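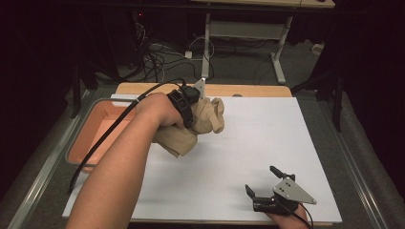 Recording cloth tasks with a wrist unit and a hand gripper

Posted Mar 10, 2025 in Workshop notes, Lestivton shared workshop

In this tutorial I explain how to prepare a table and record good demonstrations of a person handling a cloth. The recordings are used later to train a small arm, which we call Plulorach. I suppose that you already have the wrist unit and the gripper assembled and that both of them are seen by the computer. If not, please read first the page about wiring.

What you need

A table with a rail on each side
A white board which covers most of the table
One shallow tray in a color that is easy to separate from white
A cloth in one plain color
The wrist unit with its cable
The hand gripper with its cable

Step 1. Prepare the board

Wipe the board and let it dry. Small smudges are not a problem, but a strong shadow is. Turn on the lamps on both sides and put your arm over the middle. If the shadow has a hard edge, move the lamps farther away. I keep mine at 80 percent of power, because at full power the white parts lose all detail.

Step 2. Put on the wrist unit

Close the strap over the back of the hand first, then the one at the wrist. The metal bracket must point up when the palm looks down. Make a fist and open it again. If the unit turns on the arm, tighten the strap by one hole.

Lead the cable back over the forearm and leave a loose arc. In November I pulled my cable too straight, and the plug came out in the middle of a long session. I lost 39 recordings — all of them had to be made again.

Step 3. Place the tray

Put the tray on the left part of the board. It should be empty at the start of each recording. Mark two of its corners with pencil so that you can put it back in the same place.

Step 4. Take the gripper

Hold it in the right hand, with the fingers open and pointing to the left. Let its cable hang toward you. Check that the screws of the side plate are firm, as a loose plate makes the position data jump.

Step 5. Record

Start with both hands over the board and wait two seconds. Pick up the cloth with the left hand, move it slowly to the tray and release it. Then take it out with the gripper. Change the shape of the cloth each time: flat, folded once, crumpled. I made 223 recordings for the first training and kept the ones where the cloth was visible from start to end.

Step 6. Check the files

Open every tenth file and look at the length. Mine are normally between 70 and 80 seconds. A much shorter file usually means that a cable has moved.

The script for sorting the files is in the Stamasstead folder on the workshop computer. Please copy it before you change anything in it.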